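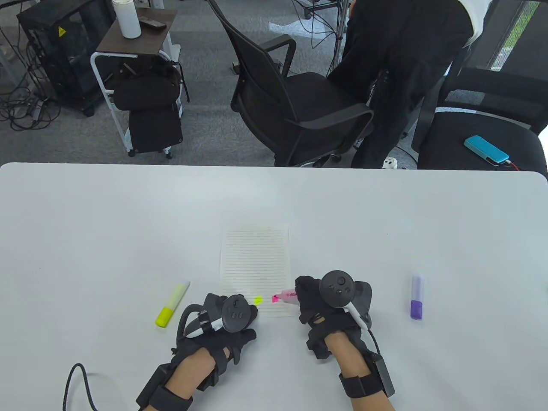 Highlighters are back on the shopping list at Laxdal. The study center on Skitberg road starts its spring note-marking sessions this Sunday, doors at noon, and by Friday the sign-up sheet had gone onto a second page.

Sessions are free for anybody enrolled. Everyone else pays 2 dollars at the door, which covers paper and the use of a marker. Bring your own if you're picky about tips.

Running it again is Frida Hviid, who started the thing last May after one too many textbooks came back to the lending shelf solid yellow from cover to cover. "People color in the whole page and then wonder what to study," she said by phone, between classes. "If everything is marked you may as well have marked nothing. I did it all through college, I'm not blaming anyone."

The lending shelf holds 458 books at the moment. Hviid has been through most of them with a pencil and a notepad. Some of the chemistry ones are beyond help, she said, and will go to the swap table.

The method is plain enough. Each color gets one job and keeps it. Yellow for main points, pink for terms you have to learn word for word, purple for anything you want to ask about later. First pass through a page, no marker at all, just read. Second pass, yellow. Then the others. Hviid wants the key on the page too, a dab of each color down at the bottom so that someone borrowing the notes can tell what is what.

Practice starts small, on lined paper and not in books. A white tabletop, one sheet, and the colors kept within reach on either side is all the set-up there is. In the sessions the key goes on first, yellow then pink then purple, and one sheet had got as far as a bright yellow-green mark near the bottom edge with the pink tip just touching the paper next to it. Yellow highlighter lying to the left, purple over on the right. Hviid tells people to pick a spot for each color and stick with it, so the hand learns where to go. Lefties can flip it round. 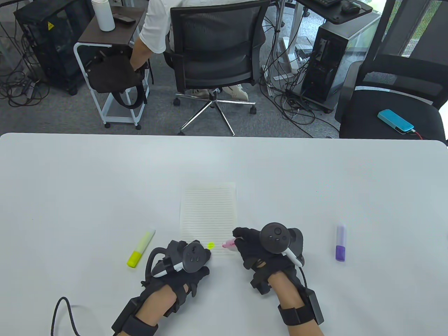

Paper matters more than people think, acording to Nanna Hauksdóttir, who teaches the Sunday group with Hviid and buys the supplies. Thin sheets let the ink through to the back, and then you lose a side. She likes a smallish lined sheet in a cream-white shade, turned upright, same kind as the one on the table with the pink marker at its lower edge, as bright white paper under the ceiling lights tires her eyes. She has 3000 sheets on order from Vomard, the stationery place downtown. They were due last week. "They'll come," she said. "They always come on a Saturday when I'm out."

Chisel tips only, by the way. Hauksdóttir won't stock the round ones. Hold the wide side flat for a line of text, turn it on the corner for underlining. Cap back on between strokes if you're going to stop and talk - and people do stop and talk.

Groups are capped at 12. If the first fills up there will be another straight after, same room, same price. The center asks people to keep bags off the tables.

Also on the program: a short talk on marking up library books without ruining them (sticky flags, pencil, photocopies), and a swap table for used textbooks. The swap table is open to everyone, no sign-up. Clean copies and marked copies go in seperate piles. Anything left over goes to Uvia, the secondhand shop next door, which has agreed to take the lot apart from the encyclopedias.

Children are welcome from age ten up with an adult. Coffee in the hallway, please not in the room.

Sign up at the front desk or leave a name on the center's answering machine. Desk closes at five.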